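About Tuvura

Tuvura is a small company that helps online communities to keep their discussions safe and fair. We read reported posts, comments and livestream chats for websites that do not have their own moderation team, and we help them to write rules which ordinary members can understand.

The company was started by Gebremedhin Gudeta and Henok Asfaw in Ciltosstead. Both of them had been unpaid moderators on a large hobby forum called Somboon. During one bad April the forum was filled with hateful messages after a local election, and the two of them removed posts every night until two in the morning. They saw that the written rules of the forum gave them very little help. The word "offensive" was used in almost every paragraph and it was explained in none of them.

Today we are a team of four. We work for forums, local news sites, gaming groups and one network of parents' pages. Together these clients sent us 376 difficult cases last year, which means cases where the first reader could not decide alone and had to ask a colleague. 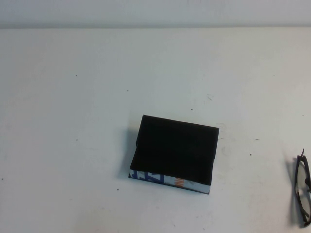

A black-covered book on a white table.

How we work

Every reported post is read by a person. We use software for sorting the reports into languages and for finding copies of the same message, but it does not remove anything by itself. If a post is taken down, the writer receives a short message with the number of the rule and a link for an appeal. The appeal is always read by a different member of the team.

We try to answer reports of threats within one hour. Other reports can take until the next morning, and for appeals we ask for two days.

We do not accept work from political parties, and we do not sell lists of users. We have been asked for both.

The Undometti guide

Undometti is the name of our guide for new moderators. It was at first only a few pages that Henok wrote for his own use, and now it has more than 1000 sample decisions, with the reasons for each of them. It covers slurs that change their meaning from country to country, the sharing of violent video, jokes about religion, and the difference between reporting on an extremist group and praising it. Gebremedhin revises the chapter on livestreams more often than any other. Clients receive the guide together with their contract, and schools can ask for a copy without payment.

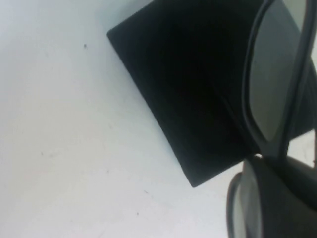

Black pouch on a white surface.

Working with us

If you run a community and you would like some advice, please write to us with the address of your site and the approximate number of your members. Our smallest client has 765 members, so please do not think that your group is too small. We can write to you in English, Amharic or French.

We have no open positions at the moment, but we keep letters from experienced moderators until the end of the year.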